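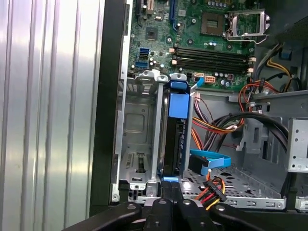 Ticket: Drive removal demo stops before release
Opened by: So-ying Hsiao
Site: Jääskeläinen hall, demo cell 2
Priority: high, visitors expected
Date: January 10, 2025

Problem

The demo cell must show our visitors from Datavar how the arm takes a hard drive out of an old desktop tower. The arm comes to the drive carrier from the correct side, goes close to the lower blue clip, and then the program stops with the message "contact not confirmed". I repeated the cycle 8 times this morning. It stopped on five of them. On the other three the drive came out without any problem.

The visit begins at 13:00. I would like to have a solution before, or at least a safe way to show the cell.

What I checked

1. Air and power to the cell. Both are normal.
2. Position of the tower on the plate. I pushed it against the two stops and clamped it again. No change.
3. Gripper force limit. It was 23 N, same as in the September demonstration.
4. Program version. Same as September also.
5. Speed. I reduced from 300 mm/s to 100 mm/s for the last part of the path. The arm still stopped, only later.

Please note that the CPU socket is open and has no processor in it. I ask everybody to keep fingers and tools away from the contacts, we want to use this board again.

Comment from Hrefna Overgaard, 10:12

Thank you for the clear list. Which tower is it? In September we used the Nalley one, and the carrier in that tower sat a little lower. If you have changed the tower, the taught point for the clip is not valid any more. Please also look at the flat blue SATA cable. It makes a wide loop at the right side of the drive, and the right finger could touch it on the way up.

Comment from So-ying Hsiao, 10:40

It is a different tower, you are right. The Nalley one went to the training room and I did not know that the point was taught only for it. I taught the clip point again by hand and saved it under a new name, so the old one is still there.

After this, four cycles were good and one stopped. In the one that stopped, the finger touched the cable, as you wrote.

Comment from Hrefna Overgaard, 10:55

Then please move the SATA cable to the side with a small piece of tape, and do the same with the loose power wires. Keep the tape away from the holes in the case floor – the Prolix camera software uses them to find the position of the tower. I had this problem once and lost half a day with it.

Do not increase the force limit. If the finger pushes against the cable with more force, we only get a broken connector.

Comment from So-ying Hsiao, 11:30

Cables are taped. I ran six cycles at 100 mm/s and all of them finished. I will keep this speed for the visit. It is slow, but people can follow better what the fingers do.

Between the cycles I put the drive back by hand, with the cell door open and the arm in hold.

Comment from So-ying Hsiao, 15:20

The visit is over. We showed four cycles and no stop. One guest asked if the arm can also disconnect the cables. I answered that today we do this by hand and I promised to send our plan for it.

Still open:
– write the name of the tower in the program header
– order short cable clips in place of tape
– test again at 300 mm/s, when the clips are here

Status: solved with workaround, ticket stays open for the clips. Assigned to Hrefna Overgaard.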